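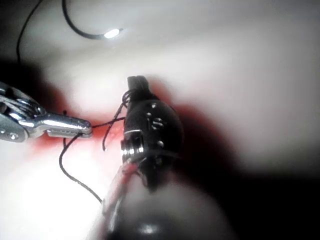
Preguntas frecuentes: amigos y abonos del Museo Kenar, Gitcombe

Última revisión de la página: viernes 5 de diciembre

¿Qué diferencia hay entre la entrada y el abono?

La entrada vale para un solo día y permite ver la colección permanente. El abono vale un año completo desde el día de su compra, e incluye también las exposiciones temporales del Pabellón Koppel. La persona abonada puede entrar y salir las veces que quiera durante el mismo día.

¿Cuánto cuesta el abono?

El abono individual cuesta 50 euros al año. Los menores de 11 años entran gratis siempre que vengan con un adulto, y por este motivo no existe un abono infantil. Tampoco tenemos por el momento un abono de pareja. Cada persona adulta debe comprar el suyo.

¿Dónde lo puedo comprar?

En la taquilla principal o por correo postal. La venta por internet está cerrada mientras cambiamos el sistema de pago. Si compra en la taquilla, recibe la tarjeta en el momento. Si lo solicita por correo, la tarjeta tarda dos semanas en llegar, a veces tres en el verano.

¿Necesito reservar hora si tengo abono?

Para la colección permanente, no. Para las exposiciones temporales, solamente los sábados y domingos. La reserva no tiene coste para los abonados y se hace por teléfono o en el mostrador de información. Le rogamos que anule su hora si no puede venir, así otra persona puede aprovecharla.

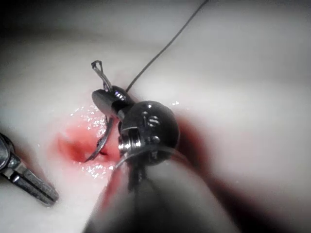 Instrumento junto a una incisión abierta, sobre una almohadilla de tejido sintético.

He perdido mi tarjeta. ¿Qué debo hacer?

Venga a la taquilla con un documento de identidad. Buscamos su nombre en el registro y le damos una tarjeta nueva. La primera copia es gratuita; a partir de la segunda cobramos tres euros. La tarjeta perdida queda anulada, también si usted la encuentra después -- esto ha causado más de una discusión en la puerta, y pedimos disculpas, pero el sistema no permite activarla otra vez.

¿Puedo prestar mi abono a un familiar?

No. El abono es personal y el personal de sala puede pedir un documento. En cambio, cada abonado recibe cuatro invitaciones al año que sí puede regalar a quien desee. Las invitaciones caducan en la misma fecha que el abono.

¿Cuántas obras se pueden ver?

El catálogo del museo tiene 2689 obras registradas, entre pintura, grabado y escultura. En las salas hay siempre solamente una parte. Los grabados cambian cada cuatro meses por razones de conservación, de manera que una lámina que usted vio en primavera puede estar en el depósito cuando vuelva. Si quiere ver una obra determinada, escriba antes a la biblioteca con el número de catálogo.

¿Se pueden hacer fotografías?

Sí, en la colección permanente, sin flash y sin trípode. En las exposiciones temporales depende de los prestadores, y hay un cartel en la entrada de cada sala.
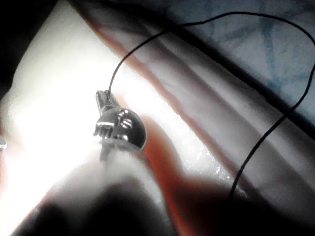

Pieza metálica con un disco oscuro y un cordón negro fino.

¿Hay visitas exclusivas para abonados?

Una cada mes, menos en julio. Se anuncian en el boletín impreso y en el tablón del vestíbulo. Las plazas son pocas y se dan por orden de inscripción. La visita dura una hora y media y se hace de pie; quien necesite una silla plegable puede pedirla en el guardarropa.

¿Qué es el nivel de Benefactor?

Es una aportación desde 1000 euros al año. Los benefactores tienen las mismas ventajas que los abonados, reciben los catálogos que el museo publica en ese año y pueden asistir a la inauguración de cada exposición temporal. Su nombre aparece en el panel de la escalera del Pabellón Koppel, salvo que prefieran el anonimato.

¿Puedo darme de baja?

Puede pedir que el abono no se renueve, en cualquier momento y sin explicar el motivo. No devolvemos los meses que quedan, con una excepción: si el museo cierra más de treinta días seguidos, prolongamos todos los abonos por el mismo tiempo. 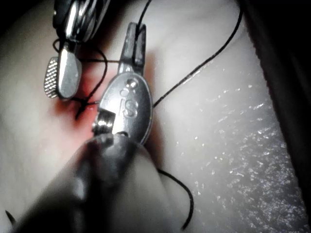 Una abonada nos escribió que la renovación automática le pareció poco clara, y que habría preferido recibir una carta antes del cobro. Tiene razón en pedirlo. Desde ahora enviamos el aviso un mes antes de la fecha -- por carta o por correo electrónico, según lo que usted marcó en el formulario. Si su dirección ha cambiado, comuníquelo en la taquilla.

¿El abono sirve en otros museos?

Por ahora no. Tampoco da descuento en el aparcamiento, que pertenece al municipio de Gitcombe. En la tienda del museo sí hay un descuento sobre los libros y las postales, no sobre las reproducciones enmarcadas.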